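Workshop Notes: The Picking Arm, One Month In

Members keep asking how the arm at the Holtatby bench is coming along, so this is the February update, written by the member who voted against it and then got handed the screwdriver. 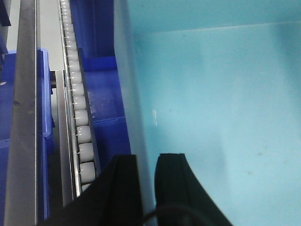 What it is supposed to do

Parts arrive on the roller track in crates. The arm reaches in, takes one part, and drops it in the light blue bin. The pitch at the Flernosbridge open evening was that this would free up a pair of hands during kit packing. I did point out that a pair of hands already does the job and doesn't need its firmware updated. The vote went the other way, and we spent the money.

What it does now

We ran 50 picks in one sitting with the small printed brackets. It dropped 10 of them. One went down between two rollers and took longer to fish out than the whole batch would have taken to sort by hand. The supporters call this an 80 percent success rate. I call it a person standing next to a robot, picking up after it.

The camera on the wrist has its own troubles. Smooth plastic in one flat color gives the software very little to hold on to, and any glare off the bin wall gets treated as an edge worth caring about. We tried moving the bench lamp. We tried turning it off. Mornings are better than late afternoons, and I would like somebody to explain how we're meant to put that in the instructions.

The fingers

The black fingers are the Condard pattern, second version. They close squarely and I have no complaint about the shape. My complaint is with the cable, which loops near the base of the fingers and is one bad move away from catching on a crate lip. The plan is to reroute it along the arm with proper clips. That was also the plan in January.

Somebody has suggested soft pads from Thongdee at $69 a set. Before we order any, I'd like to see a test with 2 strips of bicycle inner tube, which we already have in the scrap drawer.

What's next

The cable gets fixed first. Then another 50 picks, same brackets, same crate, with every drop written down — including the ones where somebody "helped." If it can't beat the last run, I'll be asking for the bench back.

The log sheet hangs by the Holtatby bench. Please don't move the bin, even a little, without writing it down. The arm doesn't look for it. It goes where the bin used to be.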